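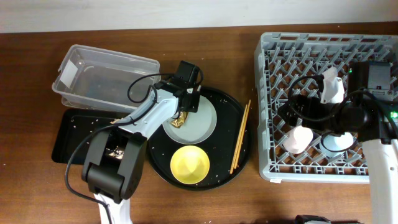 *Figure 1. Gold foil wrapper held over a gray plate, with a clear plastic container to the left.*

## 4.2 Does the finale death still count?

Critics often say that a main character's death in a season finale "raises the stakes" for the season that follows. We doubt it. The claim is repeated in reviews of *Rustad* and *Rallell*, usually in the week the finale airs, when no reviewer can know what the writers will do with the loss.

Our sample covers 264 episodes of serial drama carried by Prodora. Nghĩa Diệp coded 70 deaths of named characters, 30 of them in finales. A death was marked as reversed if the character later returned alive, whatever the excuse given in the script. There were 13 reversals. That figure leaves out flashbacks and dream visits, which a stricter coder might well have put in.
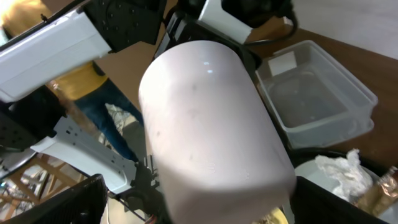
The more awkward finding concerns the deaths that stuck. In *Rallell*, the second season opens with a funeral and then drops the subject. The widow has one more speech about her husband, in a scene whose real job is to introduce his replacement at the shipyard. It is hard to see what was staked here, or by whom.

Defenders of the device point to audience figures. Valtico's viewer panel shows a bump for most premieres that follow a finale death, but premieres get a bump anyway, and the panel does not ask people why they tuned in. We would not hang an argument on it.
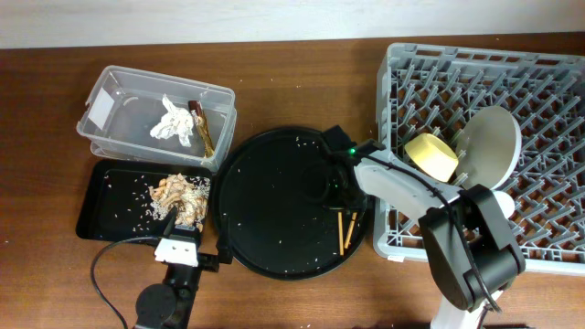
*Figure 2. Clear container, black tray with rice grains, round black plate and gray dish rack on a wooden tabletop.*

A fairer test would follow grief through dialogue: who mentions the dead, how often, and whether it changes what anyone does. We tried this for *Rustad* only, and the coding was slow and open to dispute – two of us could not agree on whether silence at a dinner table should count as mourning. Section 4.3 sets out the rules we settled on and the scenes that still do not fit them.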